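17 July 2025, Selance bench, notebook 2

Pigment drawdowns, blue series. Carrying on from the February batch, which I still haven't written up properly.

Ground the last of the Pivholm ultramarine with the cold-pressed oil this time. Stiff at first, then too loose. Added a pinch of chalk. Hauke says chalk is cheating, fine, but the student sets all have it and we are meant to be matching a student set.

Drawdown cards 17 thru 65 now on the rack. Skipped none. North side of the rack gets more light so swapped the top and bottom rows at lunch. Need to do that every day or the fade numbers are junk. 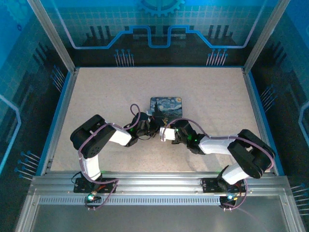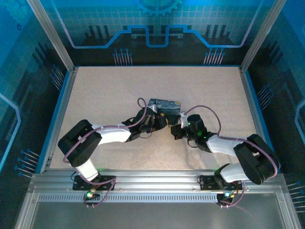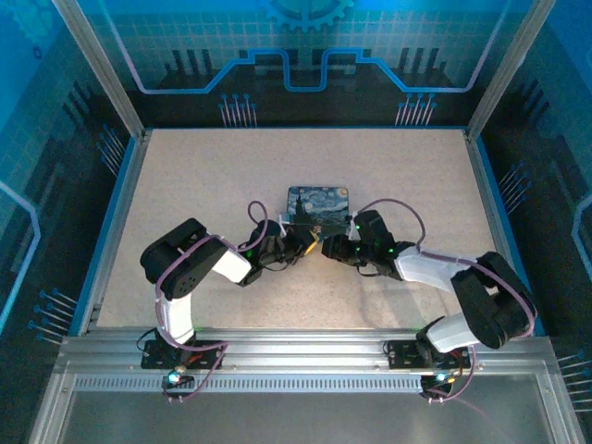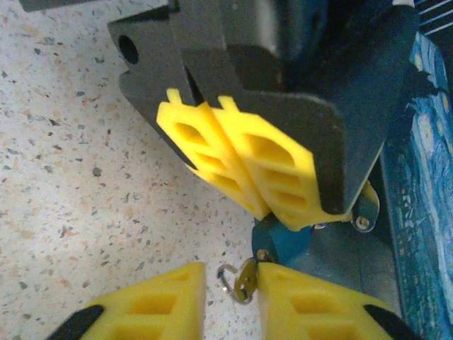 Main trouble is still the dark blue next to the yellow. Wherever they meet wet I get a gray-green fringe, and it creeps overnight. Tried letting the blue set up for a day first: better, not gone. Njoroge wants the demo panel to be something people know already, and the little Starry Night print is a fair guide for it, yellow star spots right in the swirling blue and that dark cypress on the left. If our blue can sit beside our yellow like that without going muddy I'll call the recipe done. Cypress we can mix from the leftover umber, no need to order any.

Gladys rang from Grerirthorpe. They can take the spare oil but want it in tins, not glass. Teodor to check what tins we have. I think the small ones had rust round the lids.

Invoice from Nyamweya came to 1,712, more than quoted. Ask Wichai if that includes the second sack of chalk becuase I never saw a second sack.

To do
- recut the scraper, nick in the blade is leaving a line down every card
- yellow again with less dryer
- label the jars!! two say "blue new"
- read fringe widths tomorrow AM before anybody opens the blinds
- slab needs a proper clean, blue in the corners is getting into teh white

Stopped early, fan in the drying cupboard is rattling again. Left it on low.

Selance color bench, notes kept by the bench, ask Teodor Pascu for copies | © Selance | Back to top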